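Last touched in January, mostly to fix the spelling notes and to answer questions that kept arriving by email. If you downloaded an earlier copy, please get this one instead – the column names changed and I'm sorry about that.

# Pruna: household words from the Lultholm valley

Pruna is a small collection of the words people in and near Lultholm use for ordinary things at home: the thing you wipe the counter with, the drawer where the string and dead batteries go, the last heel of the bread, the place where water comes out over the sink. It grew out of answer slips left in a box at the Joterum reading room over two winters. People were asked what they say, what their parents said, and whether they'd ever been laughed at for saying it. That last question got the best answers by a long way.

We started with about 2,000 slips. After setting aside the blank ones, the ones soaked in tea, and a fair stack where the writer had answered with a drawing, there were 1,177 that could be typed up. Those are the rows you'll find here, and between them they hold 696 different words and phrases, counting spelling variants once.

## What's in the folder

- `slips.csv` – one row per slip, as written, mistakes and all
- `words.csv` – one row per word, with the meaning we settled on
- `places.csv` – streets and farms grouped into broad areas
- `notes/` – longer remarks from people who ran out of room and used the back

## Columns in `slips.csv`

| Column | What it holds |
|---|---|
| `slip_id` | Number stamped on the slip |
| `prompt` | The thing being asked about, in plain words |
| `answer` | What the person wrote |
| `older_answer` | What their parents or grandparents said, if they knew |
| `area` | Code that matches `places.csv` |
| `decade` | Decade the writer was born, left empty if they skipped it |
| `laughed_at` | `yes`, `no`, `often` |

"Often" wasn't printed on the slip. Enough people wrote it in that we gave it a value of its own.

## How the words were sorted

Each answer was read aloud by one person and typed by another, which is slow but catches a lot, especially where the handwriting leans and an *n* might be a *u*. Where the two of us couldn't agree, the answer went into a shoebox and we came back to it in a better mood. Anything still unsettled carries a question mark in `words.csv`, and I'd ask you to leave those question marks in if you pass the data along.

Spellings were grouped with Urio, a little script that puts similar-looking words side by side so that you can decide whether they're the same. It doesn't decide anything for you. It's in the `tools/` folder and needs nothing beyond a recent Python:

```
python tools/urio.py words.csv --threshold 3
```

Raise the threshold and you'll get more pairs to look through, many of them silly. I've found 3 to be a comfortable setting for an evening's work, and below that it misses the dropped vowels that people around here are so fond of.

## The kitchen and washroom words

This is the richest part of the collection and the part I'd suggest reading first. "Faucet" and "tap" split nearly every street down the middle, and plenty of households use both, one for indoors and one for the garden. Then you get "spigot" from the older farms, and a scattering of family words that seem to have been made up by a child and kept by everyone else. The handle gets its own set of names, and so does the spout, and there are people with strong feelings about whether the spout counts as part of the faucet at all. 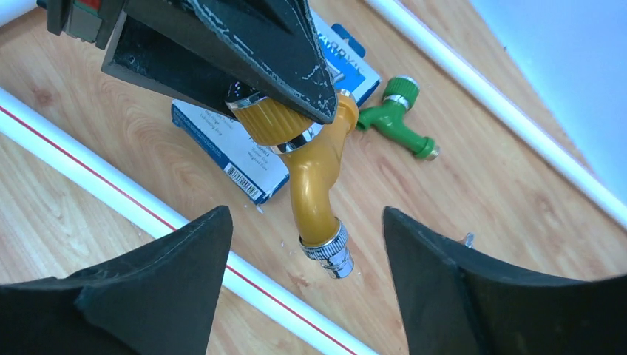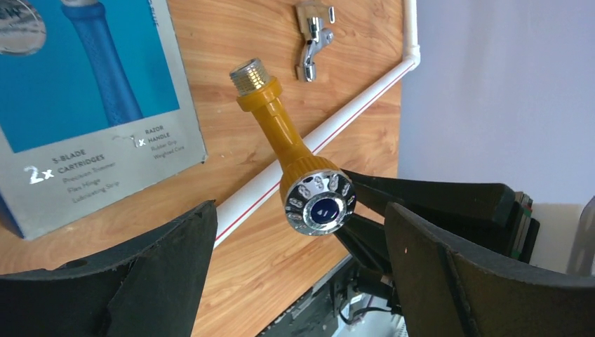 The same thing happens with cloths and sponges, by the way, where a good many slips insist that a dishcloth and a dishrag are different objects and then disagree about which is the nice one. I'd be careful about drawing a map from any of this. Most of the slips came from people who already visit the reading room, so the upper farms are thin and the streets near the square are crowded.

## Privacy

No names were asked for. A few people signed anyway, and those signatures were left out of the typing. House numbers were dropped, too, and `places.csv` only goes down to the area.

## Using it

Please do! Teach with it, print it, read it out at supper. We only ask that you mention Pruna and keep the `answer` column as the writers left it. If you correct a spelling, put your version in a new column next to the old one.

Known problems are in `notes/todo.md`. The biggest is that the prompt about the junk drawer was worded two different ways, and the second wording mentions string, so there's a great deal of string in the later answers.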